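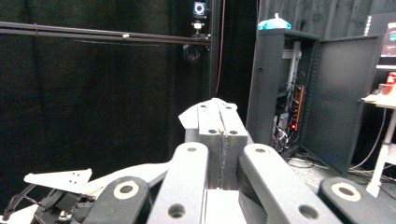 Black curtains and a black rail, ready for table work

4. Setting up the sorting table

Read this section before you unpack the Evell paper set. Drawing the curtains, covered in section 3, comes first.

4.1 Placing the table

1. Stand the square table on the carpet, clear of the equipment stands. Leave enough room to walk round all four sides.
2. Mark the position on the carpet with short pieces of black tape in an L shape.
3. Run every cable along the floor and away from the side where the person sorting will stand.
4. Wipe the white top with a dry cloth.

Caution: The stand bases carry yellow and black markings. Do not hang curtains, bags or clothing on the stands.

4.2 Placing the box and the cup

1. Put the clear plastic box in the middle of the tabletop with its open side up.
2. Stand the clear divider panel at the far end of the box.
3. Put the small clear cup to the right of the box. Leave a gap between the two so that either can be lifted out alone.
4. Crumple the paper by hand and drop it into the box. White and pale yellow pieces may be mixed. Cover the bottom and stop there.

Note: A full Prenetti carton holds 2,000 sheets. Keep the carton off the table and take out only what you need for the session.

4.3 Moving the paper

1. Take one piece at a time from the box.
2. Lift it straight up until it is clear of the side, then bring it across to the cup. 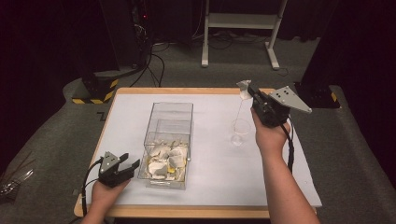 3. Check for loose fibres before letting go. If a strand hangs down, lower the piece until the strand is inside the cup.
4. Release the piece and go back to the box.

Caution: Do not press paper down into the cup. It is light and tips over easily.

4.4 Clearing up

1. Empty the cup back into the box.
2. Pick up any paper from the carpet, including under the table.
3. Throw away torn or flattened pieces and replace them with fresh ones.
4. Store the box and cup on shelf 33 with the lid of the carton closed.

For replacement boxes and dividers, contact Constanza Quezada at Culodura. Questions about the paper go to Narendra Maurya.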